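Manteles con historia: treinta minutos en el taller de Flalard

Hugo Bermúdez lleva media vida vendiendo tela para la mesa y todavía plancha en casa los domingos de visita. 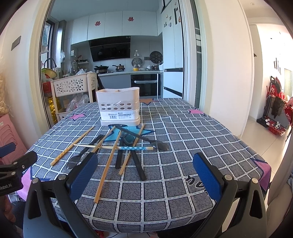
Según Bermúdez, el error más común al comprar un mantel es medir solo el tablero y olvidarse de la caída. "Vienen con el largo y el ancho apuntados en el móvil, y luego les queda corto por los dos lados", cuenta. Él recomienda sumar la caída dos veces, una por cada lado, y no fiarse de la medida de la etiqueta hasta después del primer lavado.

Flalard abrió como mercería y pasó a los manteles cuando cerró el proveedor de botones. El primer pedido fue de 200 piezas de algodón crudo. Tardaron casi 100 días en venderlas. "Pensé que me las comía con patatas", recuerda. Hoy salen del almacén 2.000 al año, la mayoría con destino a casas particulares y el resto a comedores pequeños.

Sobre los estampados tiene opiniones firmes. Las cuadrículas se venden todo el año, los motivos infantiles más en septiembre, y las flores grandes han dejado de pedirse. El blanco liso lo sigue comprando la gente mayor - "y los que se casan", añade.

¿Y las manchas? Agua fría y jabón cuanto antes. Con el vino no usa sal, aunque su madre lo hacía. Para la grasa deja el jabón un rato antes de meter la tela en la lavadora, y nunca la seca al sol si es de color.

De momento no piensa abrir otra tienda. Está probando un lino lavado que le ha ofrecido Briment, en tres tonos, y quiere tenerlo unos meses en su propia cocina antes de ponerlo a la venta.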